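Notes for the Cundcombe talk, 27 May 2022

Slide 1. Hello, thanks for having me, quick wave at Beryl Staniforth for the invite (she'll be at the back, so wave properly!). Say I've got 20 minutes and I do run over, so somebody please cough.

Slide 2. Packing light. Start with the Brullach story: 12 nights, one enormous suitcase, four flights of stairs and a pair of walking boots I never put on. Pause for the boots. Then ask who's ever paid for extra baggage and let them groan for a bit.

Slide 3. What I take now. One cabin bag, two pairs of trousers, four tops, and one jumper that lives on my back on travel days. Everything dark, so it all goes with everything else. Mention Ward Vanhove and his rule about shoes – the heaviest pair goes on your feet, even if it's boiling.

Slide 4. Rolling or folding? I've switched sides twice on this, so be kind to the folders. Jumpers I fold, T-shirts I roll from the hem up, and I always lay things flat on the hotel bed first and smooth them out with my hands. 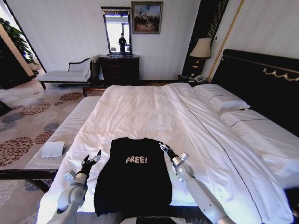

Slide 5. Washing as you go. Sink, a bit of shampoo, roll it up in a towel and stand on it. Tell the Nudier balcony story if there's time (sock, neighbour, small dog). Skip it if they look hungry.

Slide 6. Questions. Someone will ask about hairdryers. I don't take one! Lists are on the table by the door, and the next talk is at Tindall in June.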